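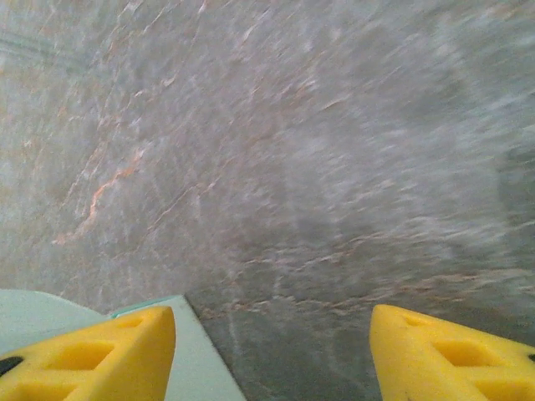
Grey marble with the orange vein

My husband and I spent most of August deciding about the kitchen, and I promised some readers that I would write how it went. I write slowly in English, so please forgive that it comes only now.

The house is in Plemholm, and the kitchen was the last room we had not touched. The old counter was tiled, with dark lines between the tiles that I cleaned with a toothbrush every spring. I did not want tiles again. My husband wanted a wood stove more than he wanted any counter, and he had already chosen a Jotel before we measured the wall. So the stove came first and everything else had to fit next to it.

Our builder was Aled Yorath. He is a quiet man and he writes every change in a small notebook, which I liked very much. He moved the sink 200 millimeters to the left, because the old pipe came up in a strange place, and this small change cost us 800 that we had not planned. The plaster behind the old cupboards was another 900. When I wrote the two numbers under each other I needed to sit down for a while.

For the stone we went to Flandetti. I had never bought stone before. I thought one chooses a color from a small square, like paint, and goes home. But the woman there, Haf Gwilliam, told us to forget the small squares and come back in the morning, when she had time to walk with us between the slabs. We were there until lunch. My husband likes everything plain and I like when a stone has something happening in it, so we did not agree for a long time.

Marble is soft for a kitchen, and I want to be fair about this. Lemon juice leaves a dull mark. So does vinegar, and tomato if you forget it overnight. Haf did not hide it from us. She said that some customers are unhappy after one month and others stop seeing the marks, and that I should think which kind of person I am. I grew up with my grandmother's table, where every burn had a story, so I believe I am the second kind. We will see.

The final bill for the stone, with cutting and fitting, was 3325. This is a lot of money for us and we will not go anywhere next summer.

Then there was the month without a kitchen. We cooked on one electric plate in the hallway and washed the dishes in the bathtub. I learned that you can make a good soup on one plate, and also pancakes, but not both for the same dinner. Our cat, Khan, slept inside an open moving box and refused to leave it when the box was needed.

What is still missing: the handles for two drawers, the shelf over the stove, and a lamp. I cannot find a lamp that I like. If somebody knows a shop with simple glass lamps that are not too big, please write it in the comments. Next time I will write about the floor under the stove, where Aled and my husband had different opinions.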